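November, evening, kitchen bench

Sourdough log again. Fed the Gulinora starter at 1:1:1 after breakfast and it barely moved by lunch, so I gave up on the windowsill and stuck the jar in the oven with just the light on. Much happier! It had doubled by the time I got back from the post office (long line, wrong form, don't ask).

Dough: 60 g of rye swapped in for white, 10 g salt, four folds 20 minutes apart. Sticky but it held its shape better than the last two. I want to try a nut loaf next – toasted, chopped, in at the second fold – and I'm torn on how much to put in. Last year's was all nut and no bread. Also the Narercombe flour is nearly gone and I keep forgetting to write down the batch.

Snowflake cloth on the table, hazelnut in the second one.
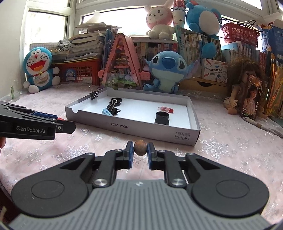
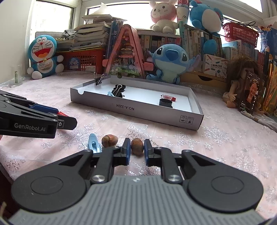 Lieselotte Rieger thinks the second fold is too early for nuts, they tear the dough, and she'd wait for the third and drop the salt to nothing fancy, 17 g for a double batch.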